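Reading the Slab: How Decorative Stone Is Cut, Sorted and Sold

03/01/2022

The word marble does two jobs. To a geologist it means a limestone or dolomite that has been recrystallised by heat and pressure until its original grains and fossils have been replaced by interlocking calcite or dolomite crystals. To a stone merchant it means a calcium-based rock that takes a polish. The second definition is much wider than the first, and a good share of the red, brown and black stone sold under the name is dense limestone that was never metamorphosed at all.

The distinction has few consequences for a buyer. Both rocks are mostly calcite, both sit at 3 on the Mohs scale, and both are etched by vinegar, lemon juice and most bathroom descalers. A steel knife will scratch either. Granite, which contains quartz and feldspar, is a different proposition, and a yard that stores the two together will normally label them on the end of the rack.

Colour comes from impurities. Pure calcite is white. Iron oxides give the reds, pinks and browns, with hematite at the red end and goethite towards yellow. Carbon-rich matter gives grey and black. Serpentine and chlorite account for most greens. The quantities involved are small, and a stone can be strongly coloured while remaining almost entirely calcite.

From block to slab

The Trilmont yard, on the industrial side of the rail line, takes in rough blocks and sells polished slab to fabricators. Its smallest saleable block is 900 millimetres on the short side. Anything below that goes to the tile line, where it is cut into strips and then to size.

Blocks arrive with one face marked by the quarry to show the bedding. Cutting parallel to the bedding and cutting across it produce different stone from the same block. Across the bed, the layers appear as bands, which run in a consistent direction and can be matched from one slab to the next. Along the bed, the same layers open out into clouds and patches. The trade calls these vein cut and cross cut, and the naming is not consistent between countries, so an order should always be accompanied by a photograph or a sample.

Sawing is done with a gang saw or a multi-wire machine. The gang saw carries a set of parallel blades in a reciprocating frame and is slow and steady. The wire machine runs loops of diamond-beaded cable and is faster, with less kerf and a finer sawn face. Trilmont runs the wire machine for most work and keeps the gang saw for soft stone. Standard slab is 20 or 30 millimetres thick.

Slabs are numbered in the order they leave the saw, and the order is kept through polishing and storage. Two neighbouring slabs, opened like a book and polished on facing sides, give a mirrored pair. If one slab is sold out of sequence the match on either side of it is lost, and the yard charges accordingly.

Filling and backing

Heavily veined stone is weak stone. A vein marks a fracture that opened in the rock and was later filled by calcite carried in solution. The fill may be as strong as the host or it may be barely attached. Slabs are therefore dried in an oven, flooded with a low-viscosity epoxy under vacuum, cured and only then polished. Most are also backed with fibreglass mesh set in resin.

Resin treatment is routine and is no sign of poor material. It should be declared all the same. Epoxy yellows under ultraviolet light, so a resined slab is a poor choice for an outdoor bench or a window sill facing the sun. It also softens with heat. A buyer can look at the raw edge of a slab for runs of cured resin, and at the back for the mesh.

Polishing follows a sequence of abrasive heads, from coarse to fine, under running water. Trilmont's line has 14 heads. A honed finish is taken off part way through the sequence and gives a flat, matte surface on which etching is less obvious. Honing lightens dark stone considerably, and samples should be viewed in the finish that will be supplied.

Grading by pattern

There is no universal grade for pattern. Each yard has its own scheme, and the terms first, select and commercial carry only the meaning the seller gives them. Ivine, a wholesaler that buys from Trilmont, sorts by background colour first and by vein density second. Torkosa, a tile importer, does the reverse, which means the same batch can be described in quite different language depending on who is selling it.

Red and brown stones are the hardest to sort because contrast varies so much within a single slab. The background may be even while the white is anything from hairlines to broad patches. Dark reddish-brown marble of the kind below is typical: the thin white and pale veins form a web across it, irregular in direction, and the brighter mottling sits near the right side and in the lower middle, so a fabricator cutting two pieces from it would need to decide early which of them carries the lighter area.
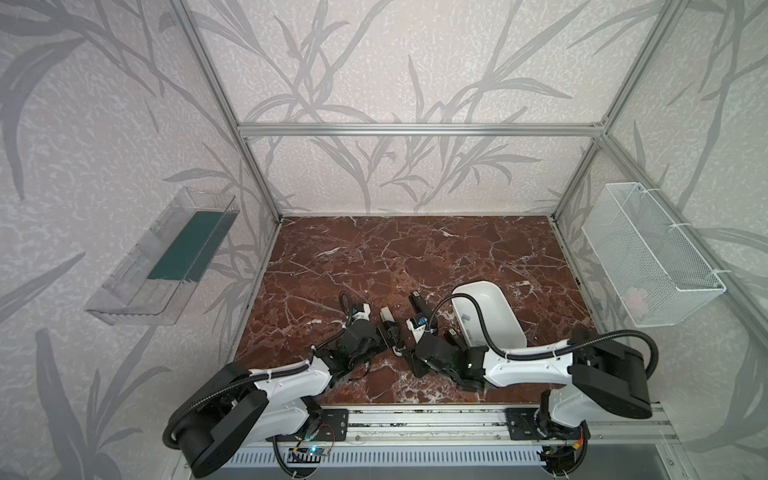
Layout is where most of the value in a slab is won or lost. The fabricator places templates over the stone, or over a scaled photograph of it, and moves them until the veins fall acceptably at joints, corners and cut-outs. With banded stone the rule is to keep the direction constant. A web pattern of this sort has no dominant direction, and the pieces can be turned to improve yield without the joint looking wrong. Mottled areas are a separate matter. Pale patches catch the eye, as the white areas towards the right of the reddish-brown slab do, and a joint running through one is easily seen unless the next piece has something similar to meet it.

Sink cut-outs are usually placed over the least attractive part of the stone, provided the part is sound. A cut-out should not be placed with a long vein running into its corner. Internal corners are cut to a radius, never square, and narrow rails at the front and back of the opening are reinforced with steel or fibreglass rod set in a groove.

Care after installation

Sealers for calcite stone are penetrating products that slow the uptake of oil and water. They do nothing against acid. Nel, a restoration workshop, refinishes etched benchtops on site and reports that most of its call-outs are for ring marks from drinks and for damage from cleaning sprays, with stains a distant third.

Neutral detergent and warm water are sufficient for daily cleaning. Abrasive creams will dull a polish. On floors, grit does the damage, and a mat at each entry is cheaper than any treatment. Light etching on a honed surface can often be worked out by hand with a fine abrasive pad. On a polished surface it needs a machine, and the repaired area has to be feathered well beyond the mark if the reflection is to stay even.

Offcuts are worth asking for at the time of the order. A piece from the same slab, kept in a cupboard, is the only reliable match for a later repair, and most yards clear their scrap bins within the month.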